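Why Grovorberg should keep its evening library hours

The proposal to close the Grovorberg branch library at 5 p.m. would save money in the first year. Its cost to working families would last much longer.

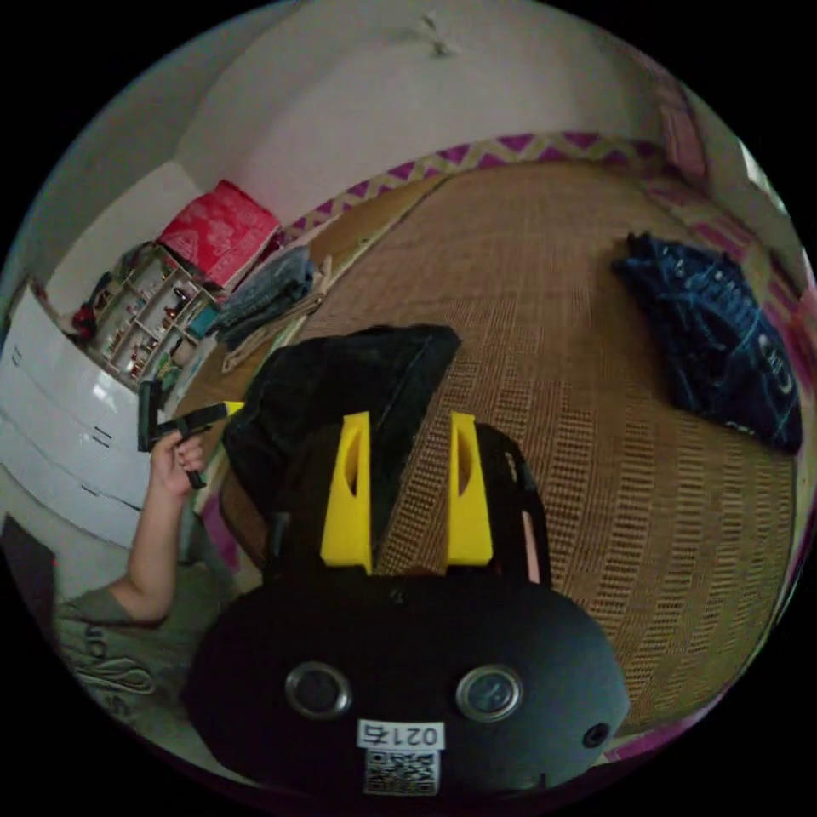
Evening visits rose by 13 percent after September, and most came from residents who cannot leave work earlier. The Flistlow branch, 20 minutes away by bus, is no substitute for them.

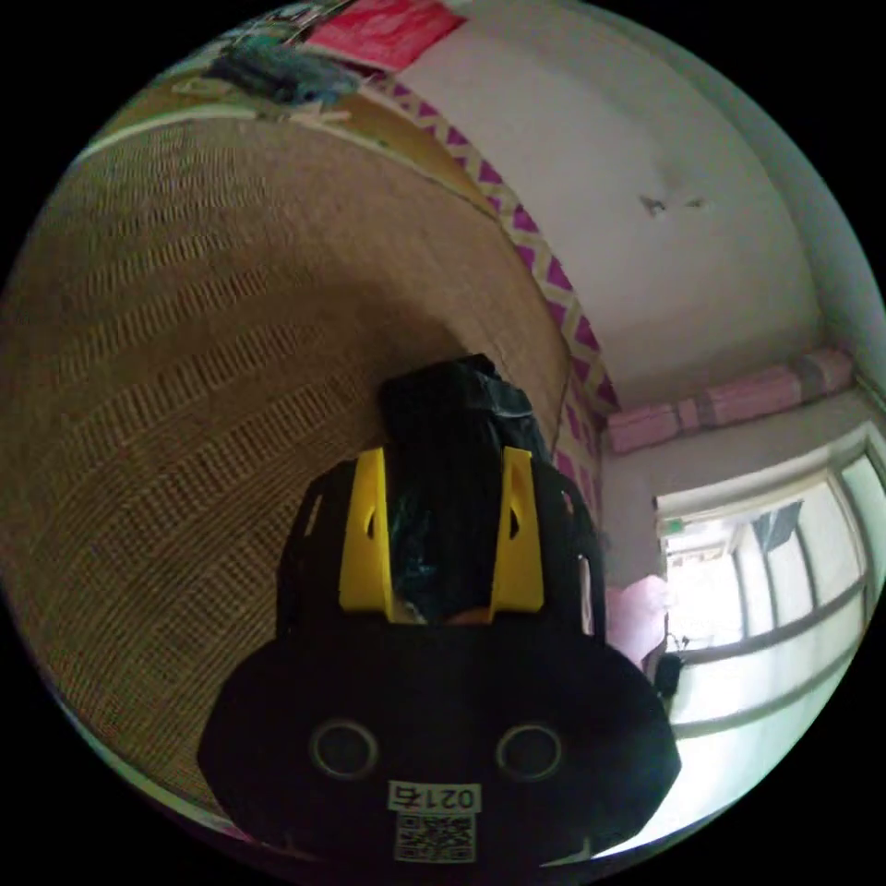

A black plastic bag between two yellow fingers.

The council received 1,764 written responses to the plan – a strong showing for a town of this size – and should publish them before it votes.

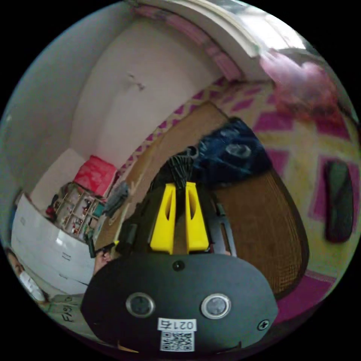

One reader, Pintér, objects that the evening staff could serve more people on Saturday mornings. That may be so, but the two services need not compete for the same hours.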